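From: Pierina Zanetti
To: Prurdale Waste & Recycling list
Subject: Re: [prurdale-tidy] Two bins or one? (and the bottle tops again)

Hello everybody,

I'm sorry to have taken so long over this, Nithin. I started a reply at breakfast, then the phone rang, then I had a better idea halfway through the second paragraph, and you know how that goes. I'm putting your message in below so that the people who joined in July can see what we're talking about.

Nithin Nambiar wrote:

> Hi all,
>
> We are still getting bags from the Bendton hall kitchen with
> everything mixed up together. Last month I pulled out bottles,
> tea bags, a perfectly good fork and most of a birthday cake. The
> big gray container under the sink has a lid, so people can't see
> what's already in there, and I think they just drop things in and
> hope for the best.
>
> Could we try something small and open on the side instead? And
> can we please settle whether tops stay ON or come OFF? I have
> been told both by people I trust.
>
> Nithin

Well, I agree with you about the lid. I have been guilty of it myself, standing there with a plate in one hand and pushing things under a flap with my elbow. Anything you have to open with a dirty hand is going to be used badly, and I don't think another laminated notice is going to change that (we have four on that wall already, and one of them is about a kettle we no longer own).

So my suggestion is a pair of small round plastic bins with no lids at all, one green and one pink, kept side by side on a plain white surface where the colors show up from the door. Green for food scraps, pink for bottles and other clean plastic. I like that the two colors are nothing like each other. Giorgia Valentini tried blue and a sort of bluish gray at the Milau rooms and people were squinting at them all through the evening class.

They should stand close together, too. When the two bins are at opposite ends of a counter, whichever is nearer gets everything, and I include myself in that. With the rims almost touching it's no more trouble to use the right one than the wrong one, and I find that if there is already a bottle lying in the pink one when you walk up, you hardly need telling where yours goes.
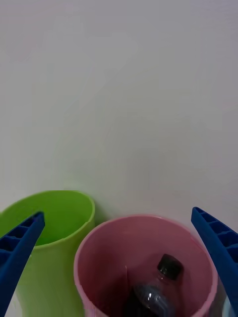

BOTTLE TOPS

On, please! I rang the depot and spoke to a very patient man who said that for our collection the bottle should be empty and the top screwed back on. Loose tops are small enough to fall through the sorting screens, and then they are lost to everyone. It doesn't matter if the top is a different color from the bottle. A clear bottle with a black cap can go in just as it is.

He did ask that we tip out whatever is left inside first. A quick rinse is welcome if you're at the sink anyway, but you don't have to scrub. Labels can stay put.

WHO EMPTIES THEM, AND WHEN

Small bins fill up fast, and this is the part I worry about. Deok-su Ban has kindly said he'll look in after the lunch club, and I can do the evenings when I'm locking up. The green one ought to be emptied every day it's used, even if there's only a banana skin in it, or we'll have fruit flies until winter. The pink one can wait until it's full.

If you find either of them overflowing, please just empty it and don't leave a note. The sacks are in the tall cupboard, behind the folding chairs.

MONEY

Ettore Guerra asked me what all this would cost, and fairly enough, as he was the one who had to explain the chair trolley. We have 2,819 left in the kitchen fund, and I'd put aside 56 of that for more bins, which should do the upstairs kitchen and the craft room as well. I'd like to buy them from Spahić if they still have the round ones, as the square ones have corners that are a misery to wipe out.

I'm happy to be talked out of any of this. If somebody feels strongly that green should be for plastic and pink for food, do say so before we get used to it, and the same if you find the two colors hard to tell apart, as I hadn't thought to ask and I ought to have. I also haven't decided what to do about paper napkins, which seem to me to belong in neither when they're greasy. Nithin, would you ask at the depot next time you take a load over?

And the fork is back in the drawer, thank you. If anyone is missing a cake slice with a bone handle, I have that as well.

Warmly,
Pierina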